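Scheduled flights return to Flakport in February as Wellura takes on the Lilteo route

Flakport is to have its scheduled air service back, and a good many people on both sides of the water will be very pleased to hear it.

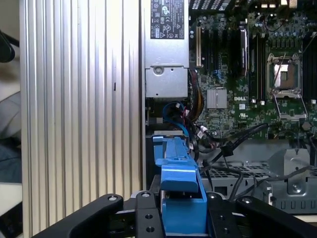 Wellura, the small regional airline which already flies mail and light freight along this stretch of coast, has confirmed that it will begin carrying passengers between Flakport and the island of Lilteo in February. The airline has signed an agreement with the aerodrome for the use of the terminal, the apron and a share of the larger hangar, and the first seats will go on sale in the coming weeks.

There will be eight return flights a week to begin with. The aircraft chosen for the job is a twin-engined type with nine passenger seats, well used to short runways and salty air, and Wellura will base one of them at Flakport with a second kept up the coast to cover for it when it is in for maintenance. Anyone who remembers the old service will know how much that second aeroplane matters. When the previous operator had a fault on its only machine, the whole timetable came to a halt until a part could be found, and there were winters when the blackboard in the terminal café seemed to say "no flights today" more often than it offered soup.

The crossing is 48 miles. By sea that is most of a morning when the weather is kind, and when it isn't kind the ferry simply stays tied up. By air it is a short hop, barely long enough to get properly settled and look for the lighthouse, and for islanders with a hospital appointment or an exam to sit on the mainland it can be the difference between a day out and three nights in a guest house.

Chibuzor Bassey, who manages the aerodrome, was in very good spirits when we went up to see him. He has been in the job through all of the quiet period and has kept the place open with flying lessons, visiting private aircraft, the air ambulance and a great deal of patience.

"I've had people stop me in the chemist to ask when the Lilteo plane is coming back," he told us. "I had one lady who asked me every single time she saw me, and I was always having to tell her that we were talking to somebody and hoping for the best. So I went round and knocked on her door before we announced it. I thought she ought to be among the first to know, and she gave me a cup of tea and wanted to know what time the morning one would get in."

The answer, for her and for everybody else, is that the early flight will leave Lilteo soon after eight in the morning for most of the year, with the return leaving Flakport in the late afternoon. In the darkest weeks the times will be pulled in a little at both ends. Lilteo's airstrip has only basic lighting, and Wellura has said it would prefer to plan for daylight at the island end and keep to the timetable than to promise an evening flight and then have to cancel it. A fuller timetable for the summer is being worked on, and Mr Bassey says he would be glad to hear from anyone who has views on it, particularly the schools.

Much of the hold-up over the past couple of years has been to do with the runway. It is 800 metres long, which is enough for the aircraft Wellura has in mind, but the surface had been getting tired, and the western end in particular had a habit of holding water after heavy rain. No airline was going to commit itself until that had been dealt with. Heitmann, the civil engineering firm, was brought in to lay new drains and resurface the full length, and regular visitors will remember the long spell last year when everything had to come and go from the grass strip while the work was going on. The job also included new edge lights, fresh markings and a rebuilt turning area, so that aircraft can swing round at the western end without putting a wheel on the soft ground.

There was a setback when one of the old drains turned up in quite a different place from where the plans had it, and the digging had to stop while somebody worked out where the rest of it went. Mr Bassey was kind enough to show us the original drawing, which is a lovely thing, done in coloured inks and linen-backed, and evidently of very little use to a man with a digger. It is going to be framed and hung in the terminal, next to the photograph of the first mail plane.

Catarina Quintela will lead the flight operation for Wellura at Flakport. She has flown the type for most of her career, chiefly on island routes, and has been over to Lilteo several times lately to look at the strip, meet the people who run it and get to know the wind, which she says deserves some respect.

"The approach from the south is beautiful, and it's also where you get bumped about when there's a westerly coming over the hill," she said. "It isn't anything to be worried about, but I do like passengers to be told beforehand, and I'd much sooner they heard it from me on the ground with a smile than found out with a hot drink in their hands. We shan't be serving hot drinks, by the way. There really isn't time."

Captain Quintela and her colleagues will be flying a number of proving flights over the winter, without passengers, so that the crews and the ground staff can practise the whole business from check-in to unloading. People living under the eastern approach may notice a bit more coming and going than they have been used to. These flights will all be in daytime hours, and the aerodrome has asked us to mention that the telephone number for noise enquiries is the same as it has always been and that somebody does answer it.

Fares have not been finally settled. Wellura says there will be a resident's fare for anyone living on Lilteo all year round, and a lower one again for children and for patients travelling to hospital, along with an ordinary fare for everyone else. The old arrangement by which islanders could buy a book of tickets and use them as they pleased was very popular, and several readers have written to us in the past to say how much they missed it. We put this to the airline and were told that it is being looked at, which we will take as encouraging until we hear otherwise.

Baggage will be limited, as it has to be in an aircraft of that size, and passengers should expect to be weighed along with their bags. This caused some blushes on the old service, but it is quite usual, and the scales will be behind a screen this time. Bulky things such as bicycles, prams and musical instruments can be carried if there is room, and it would be sensible to ring first. Dogs may travel too, one to a flight, provided they are on a harness and reasonably calm about it.

The terminal itself is having a modest tidy-up before the first departure. The waiting room has been repainted, the heating has been mended, and the step at the main door, over which so many of us have tripped, is being replaced with a ramp. The café will open in time for the first flight of the day, and the bus company is considering whether the early bus from the town could be brought forward to meet it. At the moment it arrives shortly after the plane would have left, and Mr Bassey has been having what he called some very friendly conversations about that.

Over on Lilteo the news seems to have gone down just as warmly. The shop has been talking about fresh bread and newspapers arriving on the same day they are printed, and the island's school is hoping to take its older pupils across to the swimming pool again, something that has been close to impossible by ferry outside the summer months. Wellura will keep its freight flights going as well, and any space left over on the passenger runs can be used for parcels and prescriptions.

There will be some new jobs, too. The airline is looking for ground handlers and a part-time check-in assistant at Flakport, and for someone on Lilteo who can meet the flights and help with the fire cover. Full training is given for all of them, and no experience of aviation is needed, though a decent waterproof coat would be a good idea. Application forms can be picked up from the aerodrome office or sent out by post.

For those who would like to know more before the tickets go on sale, the aerodrome is holding an open afternoon in the hangar, with the aircraft on show if the weather allows it to be flown in. Captain Quintela will be there to answer questions – nervous passengers are especially welcome, she says, and can try out the seats – and there will be somebody from Heitmann to talk about the runway to anybody who enjoys that sort of thing. Mr Bassey does, very much, and is happy to take small groups out to see the new turning area as long as they are prepared to wear a yellow jacket. Parking is free in the field beside the windsock, and the gate will be open from two o'clock.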